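Sim-to-real correlation on the kitchen tasks, anyone else getting this?

tessellate
I've been trying to reproduce the ranking result from the Stundau evaluation write-up. The claim, for anyone who hasn't read it, is that if you take a set of trained policies and rank them in simulation, you get nearly the same order as you would on the real arms. I don't much care about the absolute success rates. I want to know whether I can throw away bad checkpoints without booking lab time.

I have 12 checkpoints from the same training run family, all two-arm, all trained on real teleop data only. Each one was scored in sim on 7 tabletop tasks and then on the real bench. The top 3 came out the same in both. The bottom was also fine. The middle was a mess, with one checkpoint going from fifth in sim to tenth on the bench.

Is that what other people see, or have I set something up badly?

mudlark_b
That sounds normal to me. The middle of your list is probably a group of policies that are all as good as each other, and the order within it is noise. How many rollouts per task?

tessellate
26 per task in sim and fewer on the bench, because resetting by hand takes all day. I did the bench ones on a Saturday when the room was quiet and still didn't finish.

mudlark_b
Then the bench is your weak side. Put intervals on both sets of numbers before you worry about anything else. I'd bet that fifth and tenth overlap.

quern
I'll disagree a bit. Sampling noise is part of it, but when we ran the Haugen scenes we had one checkpoint that was reliably worse on the bench, and more rollouts only made that clearer. It had learned to lean on contact. It pushed objects against the table to square them up before closing the gripper, and the simulated friction let it get away with that. On the real surface the object slid off.

So a policy can be ranked wrongly for a reason, and no amount of averaging will fix it.

tessellate
That's interesting. Did you find it from the numbers or from watching?

quern
Watching. The numbers told us there was a gap on two tasks and nothing more. We sat down with the failed rollouts side by side and it was obvious inside an hour.

pelmet
Are you matching the visuals at all? People argue about physics in these threads, but in our group most of the gap went away when we sorted out the camera pose and the lighting. We use Prasik for the rendering and leave the physics on defaults.

tessellate
Camera poses are calibrated against the real rig. Lighting is one fixed setup, nothing clever. Textures are varied between episodes: the worktop, the board and the mat all get swapped from a small library, and the food items move. The bench only has one worktop, so in that sense sim is the wider test.

This is a step from one of the sim episodes, with the marble top and the dark board:
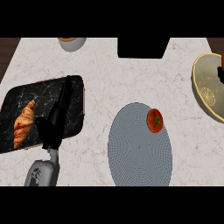

The croissant and the tomato are both scanned meshes. Contact settings for the food are the same across the whole set, which after reading quern's post I'm starting to think is a mistake.

Going by pelmet, the camera pose is where most of the difference should be, so I'm not sure it explains my fifth and tenth. Ours was checked again in May and hadn't moved.

pelmet
Fair enough, if it's calibrated then it's probably not that. Though I would still check that the field of view matches as well as the position. We had the pose right and the lens wrong for weeks.

varnish
Same contact settings for everything is a mistake, yes. A pastry is light and it gives. A tomato rolls. If both are rigid bodies with one friction value then the sim is asking the policy an easier question than the bench does, at least for grasping. For reaching and placing it hardly matters.

I'd split the 7 tasks by whether the outcome depends on the moment of contact, and do the correlation separately for each group. A single figure over everything hides it.

mudlark_b
Splitting 7 tasks into two groups with 12 policies leaves you with very little data per group. You'll find a pattern whether there's one there or not.

varnish
You decide the split before looking at the results. Then it's a fair test, even if a weak one.

mudlark_b
Weak is the problem though. I've seen people rebuild a whole simulator on the strength of a test like that.

quern
You can both be right here. Do the split, treat it as a hint, and watch the rollouts for the one checkpoint that moved. Costs nothing but time.

tessellate
OK. I'll write the split down tonight before I open the per-task scores again. For the record, I think four of the tasks depend on contact and three don't, but the bowl one could go either way.

larchfield
Coming at this from the Wusik side, where we only use sim for filtering. We stopped caring about rank in the middle. We drop the bottom half on sim scores and send the rest to the bench. In your case that would have kept the checkpoint in fifth and cost you one wasted bench slot, and you'd still have found your top 3. That might be good enough for what you said you wanted.

tessellate
It might be, yes. What I'd hate is the other way round, a good policy that sim puts in the bottom half and I never test it.

larchfield
We put one dropped checkpoint back in each batch, picked at random, to check for that. So far none of them has beaten the ones we kept.

mudlark_b
How many batches is that?

larchfield
Not enough to publish.

tessellate
Update. Intervals are done. Fifth and tenth do overlap, though only just. On the split, the non-contact tasks line up well and the contact ones are much looser, with the bowl task counted as contact. I've watched half the failures for the odd checkpoint and it does press down hard before it closes - the same sort of thing quern described, I think. Going to give the food items separate friction values and rerun sim only. Will post the table when it's finished.

varnish
Please keep the old settings as a column in the table.

Recent topics
Gripper finger wear and repeatability
Prasik: shadows too soft at low sample counts
How many bench resets per hour do you manage?
Haugen scenes, missing collision meshes
Action chunk length on two-arm tasks
Wusik filtering script, new version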